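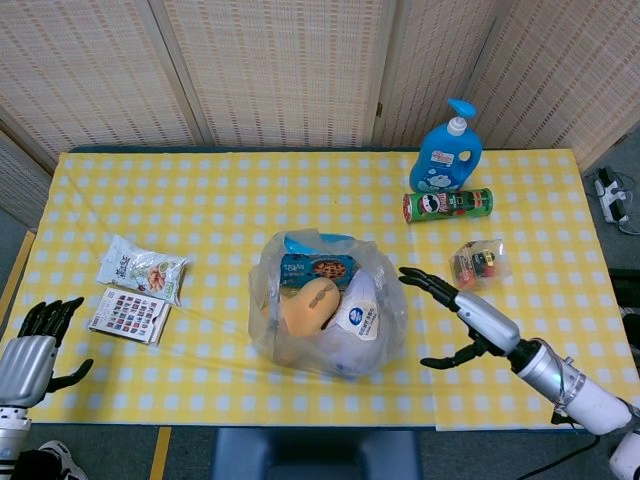

FICTION | SHORT READS

The Deposit

Anoma Pathirana had rented the upstairs room on Perden Street for eleven years when the building was sold. The new owner was a company called Stanton. They sent a man named Attila Szilágyi to do the inspection.

He came at nine with a clipboard. He was younger than she had expected and he wiped his shoes for a long time on the mat.

"I just need to go through the list," he said.

"Go through it."

He checked the windows. He checked the stove. He turned the bathroom tap on and off and wrote something down. In the hall he stopped at the door frame, where there were pencil marks with dates next to them.

"That would come out of the deposit," he said. "They repaint."

"How much?"

He looked at the sheet. "Two walls and the frame. 200."

The deposit had been 700. She had paid it in cash to old Mr. Mollah, who counted it twice and then gave her a bag of plums from his yard. She had the receipt somewhere.

"Those are my son's," she said. "He's in Climeo now. He works for the county."

Attila nodded. The lowest mark was from October, the year they moved in. The highest was well over his own head.

"He got tall," he said.

"His father was tall."

She made tea because it was time for tea. He drank it standing up, and then she told him to sit, and he sat. He asked where she was going. She said her sister had a spare room and a dog she did not care for. He said his mother had moved in June and still couldn't find her good scissors.

When he had finished his cup he took out the sheet again and read it from the top. Then he asked if she had a screwdriver.

The strip of wood came off the frame in one piece, with three nails in it. He knocked the nails out flat with the handle and set them on the windowsill. Behind the strip the plaster was gray and rough.

"Missing trim," he said, writing. "That's fifteen dollars."

She wrapped the wood in a bath towel. It was too long for any of her boxes, so she stood it by the door next to the umbrella, where she would see it on the way out.

14 shares | 6 comments

RECENT FICTION
The Night Ferry, by Tsz-kin Su
Room 918, by Sajib Khondokar
What the Plumber Found, by Tanvir Miah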